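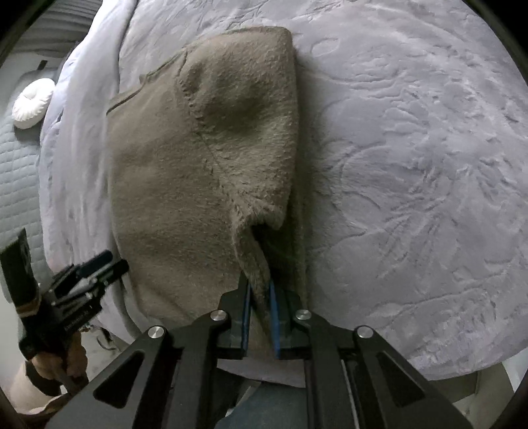
6 min read

Progress report to the Polau Fund: winter clothing and bedding scheme, second half

Prepared by Elaine Rangel for Girish Dhillon

You asked for a plain account of whether the scheme is doing what the application said it would. My answer is that it is doing part of it, and that I trust some of our own numbers less than I did in the fall.

What we said we would do

The application promised warm clothing and blankets for 350 households in Costache and the villages up the valley, given out before the first hard frost. It also promised that people would spend less on heating as a result. The first promise can be checked. The second was written by people who wanted the grant, and I was one of them.

What has been handed out

We have now reached 124 households in the upper villages and a larger number in the town. Together they come to a little under the target. The shortfall is almost all in two villages where the road was closed for much of the season and where Dorin Sârbu had to take bags up in his own car whenever it opened. He has claimed fuel for four of those trips. I think there were more, and I have asked him to put in for the rest.

About 800 items went out in all. I would not read much into that figure. A pair of child's socks and a double blanket each go down as one item, and the early sheets from the town hall mix up items and bags. Nelu Dinu went back through the sheets and corrected what he could. Where he couldn't tell, he used the lower figure, and I have left it that way.

Fleece, wool and what people kept

The largest single purchase was fleece from Grato, chosen on price. The complaints began within weeks. The adult jackets run small in the shoulder, the zippers on the first batch stuck, and several families told us the cuffs had gone thin by midwinter. Grato replaced the zippers without an argument and has said nothing useful about the cuffs.

The secondhand wool coats, which we nearly left out because they looked shabby in the sorting room, were gone in the first two sessions. Older people in particular asked for them by name of fabric and were not much interested in anything else. I would move a good part of next year's clothing money to secondhand wool and to having it mended locally. Two women in Costache already do this work and charge less per coat than a new fleece costs us.

Blankets have been the least trouble. No one has brought one back.

The heating claim

This is the part of the report I would ask you to read most carefully. Our partner Piltutel ran a phone survey in which 80 percent of people said they were "warmer this winter." That line has already turned up in a newsletter, and I would like it to stop there.

The survey was short and the question was leading. The caller had just said who was paying for the blankets. It was also a milder winter than the one before, as anyone who lives here will tell you, and the survey made no attempt to allow for it. There was no group that received nothing, and so there is nothing to hold the answer up against. People may well have been warmer. We have not shown that we had anything to do with it.

Arnout Dewulf, who wrote the survey, disagrees with me on this. His view is that asking people how they feel is a fair measure for a scheme this size and that a proper study would cost more than the coats. He is right about the cost. I still don't think we should print the number.

On fuel spending we have almost nothing. We asked households to save their firewood and gas receipts, and a handful did. Most buy wood from a neighbor and get no receipt. Whoever drafted that part of the plan should have known this (again, I was in the room).

Money

Clothing and bedding are slightly under budget. Transport is well over, for the reasons given above, and will stay over even if every road is open from now on. Storage is on budget only because the school has let us have the back classroom free. That arrangement ends in April, when the room goes back to being used for exams, and we have no agreed place for the remaining stock. I have had one quote for a dry unit near the station and thought it too high. I am waiting on a second.

The training line has not been touched. It was meant to pay for a course on running distribution sessions. By the time the course was offered our people had run nine sessions and had no wish to be told how. I would like your permission to move the money to transport.

What I would change

Sign-up should open in late summer. We opened it when the weather turned, and the families who came first were the ones who live closest to the town hall and hear things early — not always the ones with the coldest houses. Dorin has a list of homes he thinks we missed. It is one man's list and should be treated as such, but I would start with it.

I would drop the heating claim from next year's application altogether. If the Fund needs a measure beyond what was handed out, I suggest we visit a small number of homes in midwinter and ask to see what is being worn and slept under. It is slow and a bit awkward, and it would tell us more than the phone calls did.

Still to come

Nelu is finishing the stock count and will send it separately. The zipper refund from Grato is agreed but not yet paid. I need an answer on the training money before I can book the last two trips up the valley, and both villages have been told to expect us.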